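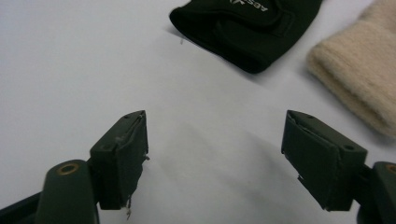
White tops always go gray in the end no matter what you wipe them with, so why bother, a reader wrote under my last post. I've been chewing on that ever since! I've had a white work table for nine years now and yes, it went gray on me too, more than once. But every time it was film sitting on the surface (old cleaner, hand lotion, kitchen grease floating in from the next room) and it came off. So this is how I do it, start to finish.

My table is the Solheim in plain white, bought in June years ago and used for everything from gift wrapping to taxes. If yours is painted wood or real stone, go check what the maker says first, because what I'm doing here is for smooth, sealed, wipeable tops.

What you need

Two microfiber cloths, one for washing and one for drying
A soft brush or an old makeup brush
A bowl of warm water, bath-warm
Plain dish soap, a few drops and no more
Baking soda, only if you have stains
A lamp you can move

Step 1: Get the grit off dry

Take everything off the part you're cleaning and brush it before any water goes near it. I skipped this for ages and ended up with a fan of tiny scratches by the spot where I sit. Crumbs and sand under a wet cloth are basically sandpaper. Brush toward yourself, over the edge, into a dustpan. Threads and lint love to hang on along the edges, so go around those too.

Step 2: Put the lamp down low

Set your lamp right at the edge so the light skims across. Suddenly you see all of it – rings, smears, the ghost of where the laptop lives. Look from one side and then the other. Sometimes what I thought was a gray patch was only shade from the shelf, and I'd been scrubbing at a shadow (twice, if we're keeping score).

Step 3: Wash with hardly any soap

Dip the cloth, wring it until it stops dripping, and wipe in long overlapping strips from the far side to the near side. Rinse the cloth when it looks dingy. Change the water when you wouldn't want to put your hands in it anymore. More soap will not get it whiter, believe me, I've tried, and the leftover soap grabs dust like crazy.

Step 4: Spots

Mix baking soda with a little water until it's like thin yogurt. Dab it on, leave it for five minutes, and wipe with a damp cloth, no pressing. Try it in a corner first if your top is shiny, since even a mild paste can dull a high gloss. Ballpoint needs a cotton swab with a bit of rubbing alcohol. Window open, nothing burning nearby, and let the spot dry before you put the lamp back over it.

I stay away from the melamine sponges on gloss. They do lift marks, but they leave a cloudy patch that catches the light forever after.

Step 5: Rinse, then dry

Go over it once more with clean water and nothing in it. This is the step that fixes the gray! Then dry it straight away with the second cloth. If your finger squeaks when you drag it across, you're there. If it slides, there's still film and you need another rinse.

Keeping it that way

I do a quick damp wipe in the evening and the full wash when the lamp tells me to. Under anything with hard feet I stick felt pads. Mine came in a Gistora variety box, 780 pads in every size, and I suspect I'll be leaving them to somebody in my will. Check the felt now and then, because it picks up grit and starts fraying, and then it scratches just as well as a bare foot would.

For cutting and gluing I put down a mat. Coffee goes on a coaster, in theory.

And if you've rinsed three times and it's still gray or yellow in good daylight, the color itself may have changed, usually next to a sunny window. Washing won't bring that back. I have one strip like that along the window side, and it has a row of plant pots on it now.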